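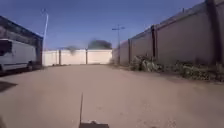 Leg A, looking towards the cream end wall.

October 7, 2026
Adero outdoor unit, link-loss stop test, Jayasinghe yard
Present: O. Yagi (writing), S. Pathirana (stop pendant)

Summary: the platform did not stop within the configured time on loss of the radio link. No contact, no damage. Autonomous driving suspended until the item at the bottom is closed.

Setup

Drive speed limited to 1.2 m/s. Heartbeat sent from the Vistari base radio to the onboard unit, watchdog timeout set to 500 ms in the vehicle config. When the watchdog trips, the supervisor should send zero velocity to the Erkeo motor controllers and then drop the enable line. The pendant has its own receiver and cuts the enable line directly, so it doesn't depend on any of the above.

Config read back from the vehicle before the first run. Timeout showed 500. Pendant checked on stands, both wheel pairs, OK.

Legs A and B were driven first with the link up, to get a baseline log. Tracking was fine on both. Wheel slip estimate slightly higher on A, as expected on packed sand.

Fault

First deliberate link drop was on leg B, base radio powered off by hand while the vehicle was at steady speed. Last heartbeat received onboard was sequence 3496. The vehicle carried on straight at full commanded speed. I called it and Sandamali hit the pendant. It stopped at once.
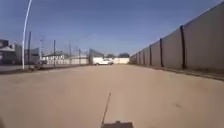
The log puts the pendant cut 2.9 s after the last heartbeat, with no watchdog event before it. At 1.2 m/s that is close to 3.5 m of travel with no link, against 0.6 m if the timeout had worked as set, plus braking in both cases.

Repeated at 0.3 m/s with Sandamali walking alongside, pendant in hand, agreed not to press unless it went past the cone. This time the watchdog did trip, at about 4000 ms. The stop itself was clean: zero velocity, ramp down, enable line off. So the stop chain works and the timer is wrong.

Third repeat, same speed, same result. Went back through the baseline logs and found short link gaps on the road side too, all well under the limit, which would not have tripped a correct watchdog either.
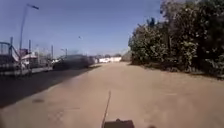

Leg C, beside the road. Not used for link-drop tests.

Cause (provisional)

The supervisor reads the timeout once at start and passes it to the radio driver. The driver was updated last week and now has its own default of 4000. It takes the parameter under a new name and ignores the old one without a warning. The read-back shows what is in the vehicle config file, so it agreed with what we expected and told us nothing about the driver. My mistake for treating it as a check.

I have not yet confirmed this on the bench. It fits the numbers, but the first run was ended by the pendant, so only two of the three drops give a full timing.

Separate matter, leg D: the forward camera washed out when heading into the sun along the wall and the obstacle layer lost range for part of the leg. Driven by hand, pendant held throughout. Lidar unaffected. Log kept with the others, not looked at in detail. 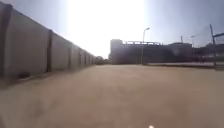
Actions

1. Bench test: 22 link drops on stands with the present driver, then the same number with the parameter renamed. Log trip time for each. (OY)
2. Driver to refuse to start if the timeout parameter is missing. No default. (OY)
3. Read-back to query the running driver, not the file. (SP)
4. Add a live link-drop on stands to the pre-drive sheet, after the pendant check. (SP)
5. Camera exposure on leg D: open a separate entry. Low priority, but before the December runs.

Until 1 to 4 are done: manual driving only, pendant operator within arm's reach of the vehicle.

SP adds: pendant battery was at two bars by the end. Swapped and on charge.

Search notebook Go

Related entries
Vistari radio driver update, install notes
Erkeo controller enable line, wiring check
Adero braking distance on sand and concrete
Pendant receiver range test
Pre-drive sheet, current version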